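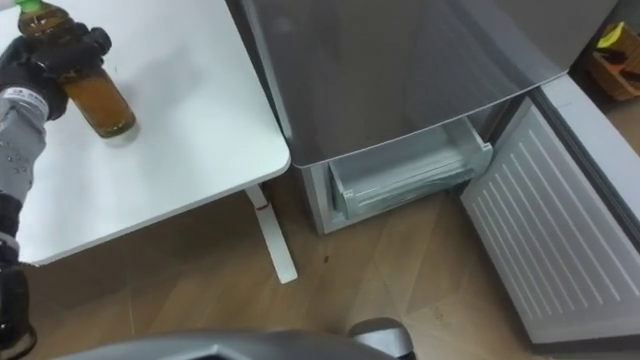 A door closer is the device that pulls a door shut after you've walked through it, and once you start noticing them you'll see them all over town. Most of the ones on offices, schools and stores are hydraulic, so there's a strong spring inside to do the pulling and a body full of oil to stop the spring from slamming the door on your heels. The oil is the part I get asked about most, usually by somebody who has found a drip on the floor. It varies in color from one make to the next, and in an old closer I've seen it go as brown as the tea-colored stuff in that clear bottle with the little green cap. Dark oil on its own doesn't mean much. Oil on the outside of the closer means the seals have gone, and that's another story (see Leaks, further down).

How it works

Opening the door turns a small shaft on the closer, called the spindle or the pinion. The pinion has teeth, and the teeth push a piston along a tube, which squeezes the spring. When you let go, the spring pushes the piston back the other way and the door swings shut. The trick is that the piston has to shove oil out of its way as it moves, and the oil can only get past through narrow channels. Little screws called valves make those channels wider or tighter. Turn a valve in and the door slows down, back it out and the door speeds up. I love how simple this is!

Most closers have at least 2 of these valves. One sets the sweep, meaning the long part of the swing from open to nearly closed. The other sets the latch, the last few inches, where the door has to find enough push to get past the catch. Fancier ones add backcheck, a cushion that kicks in if the wind or a kid with a backpack throws the door open too hard. Some have delayed action as well, so the door hangs open for a while before it starts to move – wonderful in a hospital, pretty annoying in a drafty lobby.

Types

Surface closers are the boxy kind, screwed to the door or to the frame above it with an arm that folds like an elbow. They're the cheapest to buy and by far the easiest to get at. Concealed closers are tucked into the top of the door or into the frame, and architects tend to like them for obvious reasons. Floor closers (you'll also hear floor springs) sit in a metal box sunk into the floor and turn the door from underneath, and they're common on heavy glass doors that swing both ways.

Then there are spring hinges, which have no oil in them at all. I don't count them as closers, but plenty of catalogs do, so look twice before you order.

Makes I've worked with

The Lodano is the one I learned on. It's a plain surface closer with both valves on the end of the body, clearly marked, and I could adjust one half asleep. Jelleo makes a slimmer model with a slide track in place of the elbow arm. It looks much tidier, though a slide track gives up some closing power, and on a windy corner you really feel that. For floor closers I've mostly fitted Shaikh boxes. The Shaikh has a cover plate held on with 12 screws, and I have strong feelings about every one of them.

I put in a Teltent in March of 2000-something for a dentist's office and it's still going, so I can't say a bad word about that one.

Adjustment

Go slowly. An eighth of a turn on a valve is a big change, and a full turn can be enough to send the door from sleepy to slamming. Set the sweep first, then the latch, and open the door a good few times between tweaks. Don't keep backing a valve out to see what happens – on many models it will come right out of the body, and the oil comes with it under pressure. I did this once over a cream carpet.

Spring power is a separate setting, and on plenty of closers it's a bigger screw or nut at the other end. Heavier and wider doors need more of it. If the door is on an accessible route there will be a limit on how hard it may be to push, so check your local code before you crank it up. Fire doors come with rules of their own too, and those have to close and latch every time.

Leaks

Once the oil is out, the door will slam and no amount of fiddling with the valves will fix it. People ask me about topping them up. Most surface closers are sealed at the factory and aren't meant to be refilled, so I just swap the whole unit and wipe down the door. Some floor closers can be rebuilt in a shop, and with those it's worth getting a price first.

See also: spring hinge, panic bar, automatic door operator, door coordinator

Page last edited 22 Aug 2026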